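Grasp planner says success, gripper says otherwise
Forum: Manipulation software > Planning and control

tallowbyte
I've been running the Nistside grasp planner on my desk arm for a month and I'm close to ripping it out. The release notes talk up "contact-aware closing" and I'd like someone to show me where in the code that lives. As far as I can tell it closes until the servo position stops changing, waits 29 ms, and calls that a grasp. I ran 300 attempts overnight on small flat parts. The log says success on every one of them. Every one. I don't believe that and neither should you.

Before anyone asks, yes, I recalibrated. Twice.

garnet_loop
What's the hardware? If it's a hobby servo with no current readback, I don't see what you expect the software to do. It has one number to work with.

tallowbyte
Printed two-finger gripper, single servo, on a bigger arm. The part in this one is one of the small white blocks I use for tests. Look at the fingertip and the block, then at what the planner logged at the same time. 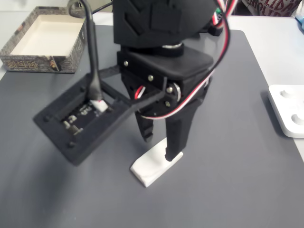
Right fingertip on the block. Planner state at this point: GRASP_STABLE, confidence 0.98.

Left finger isn't anywhere I'd call stable. So what is the 0.98 measuring?

mosswick
It's measuring how much the model likes its own pose estimate. It has nothing to do with contact. I went through this with Level before they renamed half the fields, and the confidence value gets computed before the fingers move. Then it gets copied forward into every later state. Grep for carry_score.

tallowbyte
OK, found it. Line 736 of the state machine. It's copied forward exactly like you said. So the number in my log is from before the arm even came down.

garnet_loop
I'll push back a bit. The docs do say "planning confidence". You read it as grasp confidence. And flat parts on a dark mat are a bad case for any top-down planner, since the depth at the part edge is a mess. Try something taller before you throw the package out.

tallowbyte
The docs say "planning confidence" on one page and "grasp quality" on another, for the same field. And I don't need to pick up tall things. I need to pick up flat things.

hexnut_pdx
Agree with garnet on the depth, disagree on the rest. A state called GRASP_STABLE should not be reachable without a check on the grasp. Call it CLOSE_DONE and I've got no complaint.

Cheap check I use: after closing, lift 2 cm, command the fingers closed a little more, and compare the servo position to your empty-close position. If they match, you're holding air. It misses very thin parts but it catches the silly stuff.

mosswick
That only works if your servo reports a real position. Some of the cheap bus ones filter it so hard you're reading the past. Log commanded against reported during a slow close and see how big the lag is.

garnet_loop
Has anybody tried Garba for this? It has a slip monitor.

hexnut_pdx
I have. The slip monitor needs a wrist camera at a decent frame rate and it false-alarms whenever a cable swings through the view. I turned it off after an afternoon.

tallowbyte
Not adding a second black box to check the first one. I put in the lift-and-squeeze test and I'm rerunning the same set now. I also renamed the state in my fork. Will post the real success rate when it's done, and if it's anywhere near what the log claimed I'll apologize to the Nistside people in this thread.

mosswick
Save the raw servo traces too, otherwise we'll be arguing about your threshold next.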